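Miércoles, 27 de mayo de 2020
Por Ebony Henare

Imprimir | Enviar por correo electrónico

El club de robótica retoma el proyecto de clasificación

El grupo de proyecto de segundo ciclo trabaja desde febrero en un sistema que saca objetos sueltos de un cajón metálico y los reparte por categorías. El encargo es el de la liga Stendach: ocho minutos por ronda, objetos que el equipo no conoce de antemano y ninguna intervención humana una vez que arranca el reloj. El año pasado el club no pasó de la primera fase. Esta vez se ha dejado el diseño de pinzas para más adelante y se ha empezado por los agarres.

El brazo es el KUKA del taller y el programa que decide dónde cerrar los dedos se llama Rukov. Lo escribieron tres alumnos del curso anterior y lo mantiene ahora el equipo de Vulitz, el subgrupo de software. Hasta la semana pasada se habían registrado 2645 intentos de agarre, cada uno con su resultado anotado. 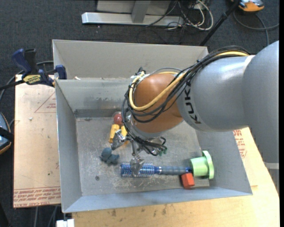 Los objetos de forma alargada dan menos trabajo que los redondos. Con las pelotas los dedos cierran demasiado arriba y la pieza se escapa hacia la pared del cajón, donde cuesta más alcanzarla. Los cepillos se agarran bien por el mango, pero el programa insiste en ir a las cerdas. Para corregirlo se van a repetir 500 intentos solo con objetos de ese tipo, variando la posición de partida.

Queda pendiente el recorrido de los cables de la muñeca. En los giros amplios rozan con la pinza y hay que parar para recolocarlos. Costigan, el subgrupo de mecánica, propone una guía impresa y presentará dos versiones en la próxima reunión.

El presupuesto de material que queda es de algo más de 60 euros, reservados para dedos de repuesto. Quien tenga en casa juguetes pequeños o utensilios de plástico que ya no use puede dejarlos en la caja del pasillo, junto a la puerta del taller. No sirven los de vidrio ni los que lleven pilas.

Las plazas para el próximo curso se abren después de los exámenes. No se pide experiencia previa en programación.

Recibe este boletín en tu correo. Puedes darte de baja en cualquier momento.

Este sitio utiliza cookies propias y de terceros. Si continúas navegando, aceptas su uso.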